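## 4. Shop-floor chores: what the arm was asked to do

Section 3 dealt with the kitchen, where the machine was beaten by a tea towel. We turn now to the workshop, which its makers have always described as the easier of the two.
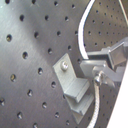
The argument for the workshop goes as follows. Metal does not crumple. A bracket is the same shape on Tuesday's shift as on any other, a hole stays where it was drilled, and no child has moved the screws. Ragnarsson, who ran the trials at the Pramberg site, held this view in June and had given it up before the month was out.

We set three chores, all taken from the site's own job sheets. The first was to check that a bracket was held firmly to a perforated plate and to tighten the screw if it was not. The second was to move a bracket along to another hole. The third was to follow a cable by touch from one fitting to the next and report anything it was caught on (Figure 4). An apprentice does all three before the first tea break and does not think of them as skills.

**Figure 4.** Work area for the shop-floor chores: a bracket screwed to perforated metal, with cables running close by.

Each chore was attempted 300 times using the Sorkik controller, with the Vachon planner choosing the grasps. Tightening went best, at 73 per cent. We were pleased with this until a fitter asked what had happened to the remaining screws. Most had been turned a little and then abandoned with every sign of confidence. In a few cases the driver tip had settled into a neighbouring hole, found it suitably round, and tightened that instead.

Moving the bracket succeeded in 17 per cent of attempts. A regular grid of holes is a comfort to a draughtsman and a misery to a vision system, which sees a great many equally good answers. Brushed metal made matters worse. When the lamps were shifted, the planner's estimate of the plate's angle shifted with them, although the plate had been bolted down throughout. Matt paint would have cured this, and we were told by the site manager that we were welcome to paint our own.

Cable following we report mainly for completeness. The rate was 7 per cent. The usual failure was to arrive at the end of the wrong cable, gently and on time.

The Selten baseline, a fixed script with no camera at all, did better than our system at tightening whenever the part lay exactly where the script expected it. Move the part by the width of a hole and it tightened air. We therefore do not claim that the learned system is the worse of the two, only that its mistakes take longer to find. Section 5 considers how much of that time should be charged to the machine.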